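About us

Wemach is a family company for wooden stairs, railings and small interior works. We have our workshop in Standcombe, in the old part of the town behind the grain store, and we work in all the villages that can be reached from there in two hours of driving.

Many people find us after a neighbor has shown them a staircase. We are glad about this, and we try to be the kind of company that can be recommended without worry.

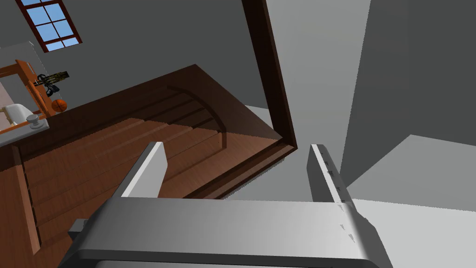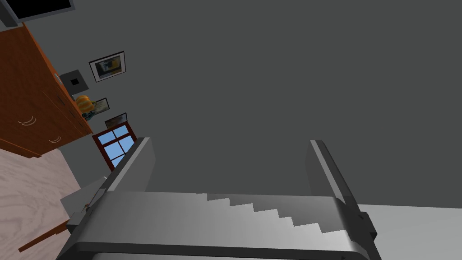 How it began

The company was started by two brothers-in-law who came to Standcombe from abroad and knew the trade of the joiner but very little of the language. Their first orders were repairs: a loose step, a handrail that moved, a cellar stair that made too much noise. They had one bench, one band saw and a van which did not like the winter. For the first years they rented the workshop together with a man who repaired church organs, and some of our oldest clamps still carry his paint.

The first complete staircase was built for the Masri bakery on the market square. It goes from the shop up to the apartment of the owners, it has 20 steps and one turn, and it is still in use. The bakers carry flour up and down on it, so we consider it a good test. We have been back there 2 times, one time to oil it again and one time to change a baluster after a piano was moved.

Today we have made 272 staircases. Every one has a number in our book, together with the drawing, the kind of wood and the name of the finish. If you have bought a house with one of our stairs in it, please look under the lowest step, where the number is burned into the wood. With this number we can tell you which oil to use and we can make a spare part that fits.

What we make

Most of our work is straight stairs and quarter-turn stairs in oak, ash and beech. We also build winding stairs, but for these we need more time, and we will ask to visit the house at least two times before we give a price. We make railings for stairs which are already there, and we renew old steps when the structure below is healthy.

We do not make stairs from metal or glass. For metal work we send our customers to Wukitz, a smithy on the other side of the river, with whom we have shared many jobs. They make the brackets and the railing posts for us, and we make the handrails for them.

The wood

We buy our oak as whole logs from forests in the region and let it be sawn at a small mill. After this it dries outside under a roof and later in our own drying room. This is slow, and it is the reason why a customer sometimes has to wait. We keep enough dry oak for the orders of the current season, but a special width or a special color can take longer. Please tell us early if you want something unusual.

Offcuts are not thrown away. The bigger ones become cutting boards, which you can buy at the workshop door in November and December. The small ones heat the building.

How we work with you

First you write or call us and we arrange a visit. We measure the opening, look at the floor above and below, and ask who lives in the house. A stair for small children or for a grandmother with a weak knee should be planned differently from a stair to an attic office. Then you receive a drawing and a fixed price. The drawing costs 200 dollars, and this amount is taken off the bill when you place the order.

The fitting is done by the same people who built the stair. We arrive at half past seven, we cover the floors, and we take our dust home with us. In most houses the old stair is removed in the morning and by the evening there is at least a safe temporary way to go up to the bedrooms.

After one year we come again to check the joints and the handrail. You do not have to remember this, we will call you.

Visiting the workshop

You are welcome to visit us and touch the samples. The door is open in the afternoon from two until five, and in the morning by agreement. In August the workshop is closed, but messages are read. Parking is possible in the yard, only please leave the space free in front of the big gate, where the timber is delivered.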